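Teaching two arms to finish a bow
The manipulation group at Skekdale has spent the better part of a year on ribbon. Its lead researcher explains what the method does, where it fails and why the demonstrations were recorded the way they were.

The task is described on the project's internal pages as "bimanual finishing of deformable bindings". In the lab it is called the bow job. Two small arms share a rail, a wrapped bouquet is laid between them, and the arms have to draw the ribbon tight around the paper without crushing it or dragging the flowers out of place.

"Ribbon is awkward for the usual reasons," says the lead researcher, who has run the project since its first pilot. "It has almost no stiffness, it hides behind itself, and the two ends don't behave the same way once there's tension on one of them. Wrapping paper adds another problem. It will take a certain load and then it creases, and the crease doesn't come out."

The group began with a planner. A model of the ribbon as a chain of short segments was fitted to each camera view, and the arms were moved along computed paths. It handled the ribbon tolerably on a bare cylinder. On a bouquet it lost track whenever a strand passed behind a leaf, and recovering took longer than the motion itself. The planner was dropped in April in favour of learning from demonstration.

The policy now in use, Tudent, was trained on 934 demonstrations. An operator drives both arms at once from a pair of matching leader arms, and the joint positions are stored with the camera views. The network then predicts a short run of future joint positions for both arms together.

"We tried one policy per arm, with a shared signal between them," the researcher says. "It was easier to train and it was worse. One arm would begin to pull before the other had hold of anything. When both arms come out of the same prediction, that fault mostly goes away."

How the demonstrations were collected

Operators worked in sessions of no more than an hour, with the bouquet put down at a fresh angle each time. The researcher is particular about this point. In the first batch the bouquets had been set down too neatly, and the resulting policy would only work on neat bouquets.

"You could turn the stems a few degrees and it would close on air. The network had learned where the ribbon usually was. It was hardly using the cameras at all."

The second batch varied the wrapping colour, the ribbon length and the lighting, and patterned wallpaper was put up inside the enclosures. Plain walls had been giving the vision side too easy a time, the researcher says, and a policy trained against them dropped sharply when it was moved to another bench. With patterned walls in the training set the drop was much smaller. Floral prints were included on purpose, being the nearest thing to a bouquet that a wall can offer.

With a strand of red ribbon running up to the left gripper and the loose ends trailing toward the right one, the layout is typical of what the policy has to read: three stretches of the same material, going in different directions, against orange paper and a flowered wall. 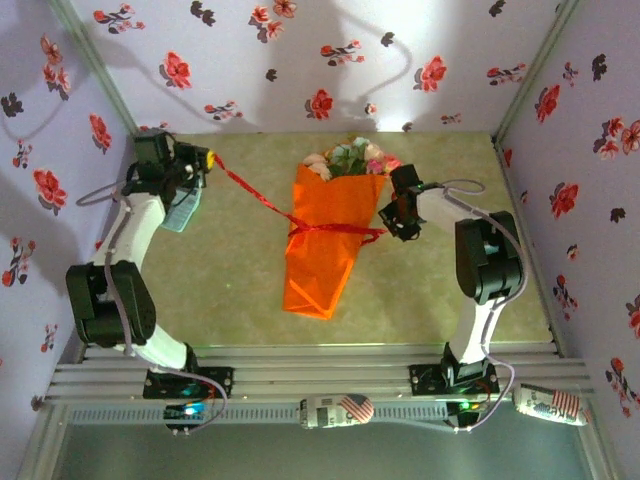

What the trials showed

Tudent was evaluated over 300 trials on bouquets it had not been trained on. A trial counted as a success if the ribbon ended up tight, the paper was uncreased at the binding and both grippers had let go. The single-prediction version passed that test far more often than the paired policies, and the researcher regards the comparison as the main result.

"The absolute rate depends on how fussy you are about creases. I'd sooner people looked at the difference between the two set-ups, which held whichever way we scored it."

Failures were sorted by hand into 13 types. The commonest was a grip on two layers of ribbon at once, so that the pull tightened nothing. Next came late release, where a gripper opened after the arm had already started to withdraw and took the ribbon with it. Damage to the flowers was less frequent than expected.

Speed is the weak point. An operator on the leader arms is still a good deal quicker than the policy, which pauses before each grasp. The group thinks the pauses were learned from the operators, who hesitated at the same moments – an effect other labs will recognise.

A correction stage called Pastor was added late in the project. It watches the load on the gripper motors and, if the pull rises with no change in the camera view, opens the fingers and tries again, up to 6 times. It dealt with many of the double-layer grips. It did nothing for late release, and in a few trials it let go of a ribbon that had been held properly.

"That one is our fault," the researcher says. "We set the threshold on satin and then ran it on a rougher ribbon. The friction was higher, so it read a good pull as a stuck one."

Asked whether the method could be put to work in a florist's packing room, the researcher is cautious. The arms are light-duty, and the bouquets are placed by hand before each trial. Grarkum, a grower that supplied flowers for the later sessions, has asked about sleeves and elastic bands, both of which are easier than ribbon and of more use to a wholesaler. The group has agreed to look at bands first.

The next round of recording will keep the enclosures and the rail but replace the finger pads, which wear smooth with use. Demonstrations made on worn pads will be labelled separately. "We didn't log pad wear the first time," the researcher says, "and I can't tell you now how much of the late release was down to it."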